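## How we teach Zolley to pick things up

Zolley is a small robot that we build in our workshop in Vamavstead. It has one arm, two fingers and a lot to learn. This summer we want it to help with a job that many people do not like – cleaning up around the trash bin.

For you this job is easy. You see a tissue, you take it, you drop it in the bag. Zolley has to learn every small part of it. First it must find the tissue. Then it must decide where to put its fingers, and how hard to press.

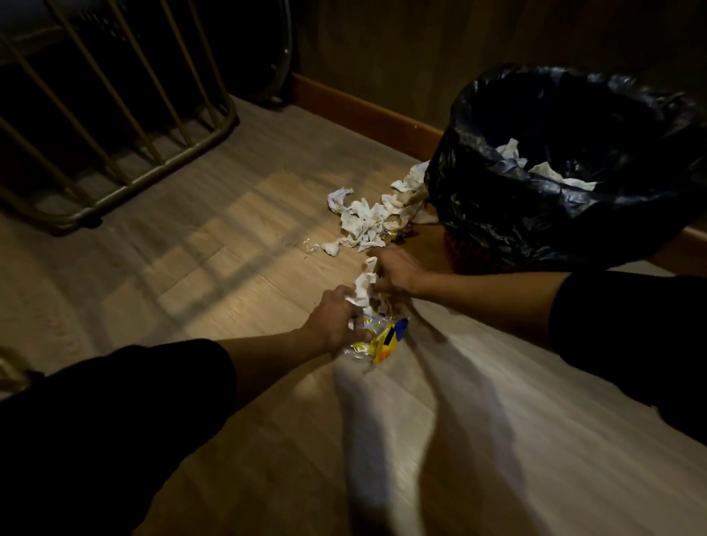 Soft things are the most difficult for a robot. A wooden block has always the same shape, so Zolley can remember it. A tissue gets a new shape each time you crumple it. Look how one hand can hold a white tissue and a shiny yellow and blue wrapper together, while the other hand pinches at the top. Clear plastic, like the piece lying flat on the floor, is even harder, for a camera sees mostly the little lines of light on it.

Our program is called Hukeck. We gave it 177 tries with paper balls, and Zolley picked up 73 of them. In August we will change the rubber on its fingers and try again.

**Try it at home:** Close one eye, put on thick gloves and pick up a tissue with only two fingers. Now you feel a bit like Zolley!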